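Home | Boards | Shop Floor | Search | Log in

We use cookies to keep you signed in. Accept | Settings

Two arms on the returns bench, what happens to the sorters?

flatpack_ron
I work in returns at Dreddale, mostly office supplies. Since July we've had a two-arm cell from Plota doing the calculators. There are 17 of us on the shift and people want to know where this goes.
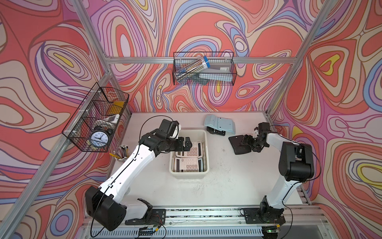 Left arm over the bin, two calculators in it.

So far they've told us no one loses hours. I'd like that in writing.

hollis_b
Get it in writing. At Flimside they said the same thing, then quit filling jobs when people left. Same result, only slower.

flatpack_ron
What I do now is stand by and fix the tray when something ends up crooked. It's easier on my wrists but the day drags. 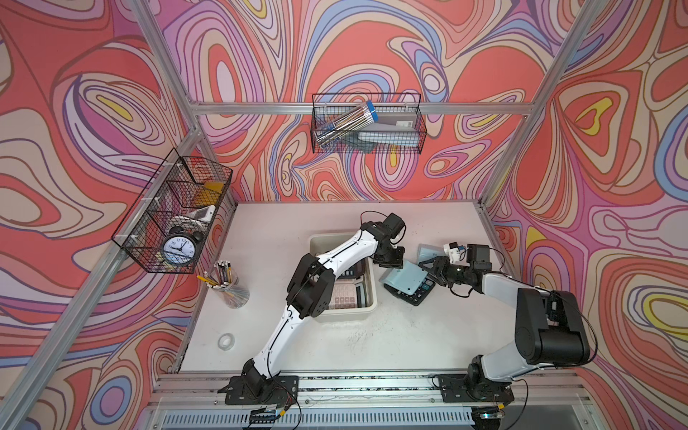

Luana Guimarães
I disagree with hollis_b. I moved from sorting to running a cell at Honorato and got a raise for it. Ask for the training before they offer it to someone from outside.

hollis_b
How many of you got that training, though?

Luana Guimarães
2 on my shift. It should have been more, I'll give you that.

flatpack_ron
Ours is a 10 minute walkthrough and a sheet to sign. 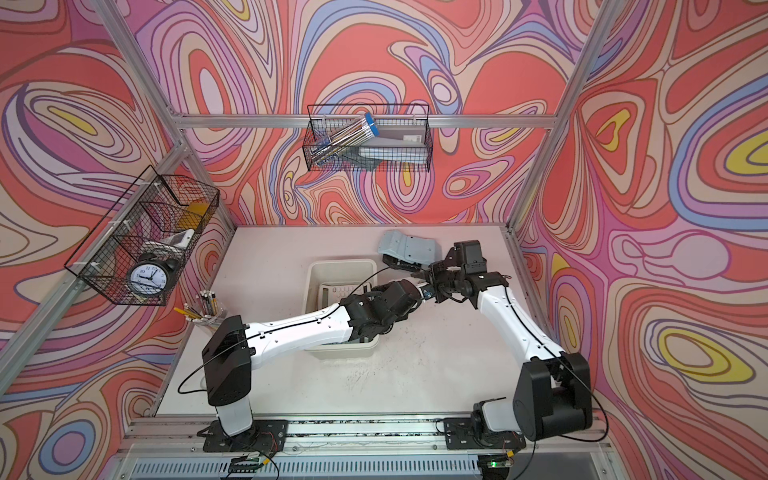
Both arms mounted on the front rail, bin near the middle.

Luana Guimarães
That isn't training. Ask who is allowed to stop it, and whether stops count against your numbers.

flatpack_ron
They do count right now. I'm bringing it up Friday. The other thing is full trays.

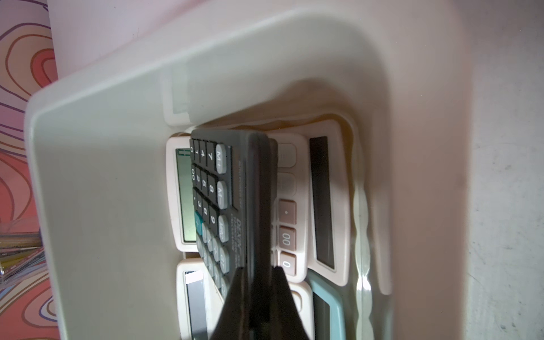

When they're packed on edge I can still grade them faster by hand, and I'd rather be paid for that than for watching.

hollis_b
Say that part Friday too.

10 replies hidden | 3 shares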